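Wenden Releases Simulated Door Runs, Makes No Promises

8/15/25 - Wenden today released 733 practice runs recorded inside a simulated house, meant for teaching robot arms to handle doors.

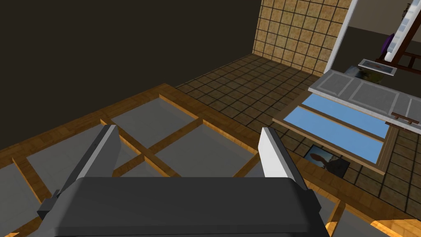 Wenden is not claiming the runs will work on a real robot. A rendered house is tidy in ways real ones aren't, even with a ladder by the doorway and a framed picture flat on the floor tiles.

"I've heard 'solved' too often," said project lead Bláthnaid Tully. 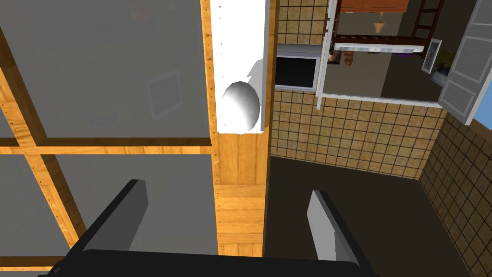 Up to 200 runs may be pulled after review. 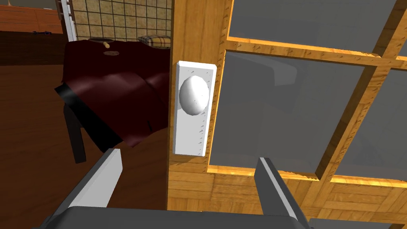 Image: Wenden / Sondico simulator

A white knob on a honey-colored door is an easy target. Outside testers at Cronin will try the set in February.

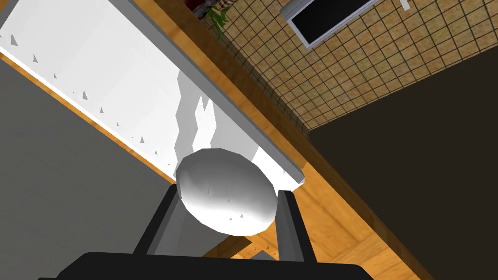

Until then, Tully advises buyers to wait.

Recent releases
Wenden Names Enda Foley Head of Testing
Mumlow Trial Ends After 18 Weeks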